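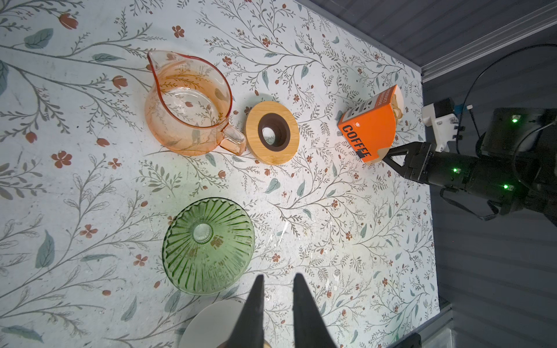 A glass measuring pitcher, a round bamboo piece and an opened box of coffee filter papers, with a flower-print tabletop underneath.

Collier kitchen lending room adds coffee and tea shelf

COLLIER, Wednesday, March 5, 2025 - The kitchen lending room on Birkow Street has added a shelf of coffee and tea equipment, and residents can start borrowing from it this week.

The new shelf holds pour-over cones, teapots, measuring pitchers, hand grinders, trivets, two large coffee urns and a supply of paper filters. Items can be kept for two weeks and renewed once if no one else has asked for them. The urns go out for three nights at a time.

The lending room opened in the back half of the former Bakos Hardware building two years ago. It began with canning pots and cake pans, most of them donated by people in Collier who were moving or clearing out a relative's kitchen. It now has 257 items in its catalog, including the coffee and tea equipment.

Haf Jarman, who manages the room, said coffee equipment was the most common request on the suggestion sheet by the door.

"People would come in for a roasting pan before a holiday and ask if we had something to make coffee for 20," Jarman said. "We had one percolator, and it was always out."

The money for the shelf came from a rummage sale held in February at the Skamdale Road firehouse. The sale brought in $2,502. Part of that paid for the two urns, a new set of labels and a locking cabinet for the electric grinders. The rest is being kept for replacement parts, mainly gaskets, lids and cords.

Most of the smaller pieces were donated. Jarman said the room received more glass pitchers than it could use and passed several along to the thrift store in Skamdale. It is no longer taking mugs of any kind.

How borrowing works

Membership is free for anyone who lives or works in Collier. New members need to bring something with their address on it, such as a utility bill or a pay stub. Those under 18 need a parent or guardian to sign the card.

There are 89 active members at present, meaning people who have borrowed at least one item since last summer. Jarman said she would like to see that number go up and that the room has enough stock to serve more households.

Members may take up to five items at once. A pour-over cone and the pitcher or pot that goes with it count as one item. So does a teapot with its lid and strainer. Each set has a tag listing its parts, and the parts are checked at the desk when the set leaves and when it comes back.

There are no late fees. A member with something more than two weeks overdue cannot borrow anything else until it is returned. If a piece is broken, the member is asked to bring back what is left of it and tell the desk what happened. Replacement is requested only for the urns and the electric grinders.

"Glass breaks," Jarman said. "I would rather hear about it on Monday than find out when the next person needs it."

Filters and other supplies

Paper filters are given out with any brewing equipment that needs them. The room bought 500 to start, in cone and basket shapes, and members can take as many as 10 with each loan. Opened boxes of filters may be donated if the papers are clean and dry. Coffee and tea cannot be accepted, opened or sealed, because the room does not have a permit to hand out food.

Jarman asked donors to leave filters in the original box where possible. The size is usually printed on the outside, and loose papers are hard to sort once they have been mixed together. Anyone who has only loose filters can put them in a paper bag and write the size on it.

Wood and bamboo pieces, including trivets, stands and scoops, are on the bottom part of the shelf. They should be wiped with a damp cloth and dried right away. They should not be soaked or put in a dishwasher. Several wooden spoons and a salad bowl in the general collection had to be thrown out last year after they came back split.

Glass items should be washed by hand with warm soapy water. Members are asked not to pour boiling water into a measuring pitcher unless the tag says it is safe for that use. Some of the donated pitchers have no maker's mark, and those have been tagged for cold and warm liquids only.

The urns come with a cleaning brush and a printed sheet. Each one has to be run once with plain water before it is returned, and the lid should be left off until the inside is dry. An urn that comes back with grounds in it will be set aside for a day, which could affect the next reservation.

Reservations

The urns and the electric grinders can be reserved up to one month ahead. Everything else is first come, first served. Reservations can be made at the desk or by leaving a message on the room's phone line, and a reservation is held until closing time on the pickup day.

Two groups have already reserved urns for this spring. The Collier garden club will use one for its seedling sale, and the Skamdale Road fire company has asked for both on the night of its spaghetti dinner. Jarman said groups that need both urns should call early, as there is no plan to buy a third.

Sets for one or two people are expected to go out more often than the urns. Several members have said they want to try a pour-over cone at home before paying for one. Others need a teapot or extra pitcher when family is staying.

"A lot of this is stuff you want twice a year," Jarman said. "It takes up a whole cabinet the rest of the time."

Brewing class planned

A free class on brewing coffee by hand will be held at the lending room later this month. It will cover measuring, choosing a grind, folding and rinsing a paper filter, and cleaning up afterward. The class lasts one hour and has space for 12 people. A sign-up sheet is at the desk. Those attending can borrow a set the same evening if they are already members, and the desk will be open beforehand for people who want to join.

A second class, on loose-leaf tea, may follow if there is enough interest. No date has been set.

What is still needed

The room is looking for a few particular items. These are lids for standard glass teapots, a second hand grinder with a clamp, insulated carafes with working pumps, and tea strainers with a long handle. It can also use sturdy boxes with dividers for carrying glass home.

Donations are taken at the desk during open hours and should not be left on the step. Electric items must have a complete cord and will be tested before they are accepted. Donors who want an item back if it cannot be used should write a phone number on a piece of tape and stick it to the bottom.

The lending room is open Tuesday and Thursday from 3 to 7 p.m. and Saturday from 9 a.m. to noon. The entrance is on the parking lot side of the building. A bell has been put in at the ramp for anyone who needs help carrying an urn to the car.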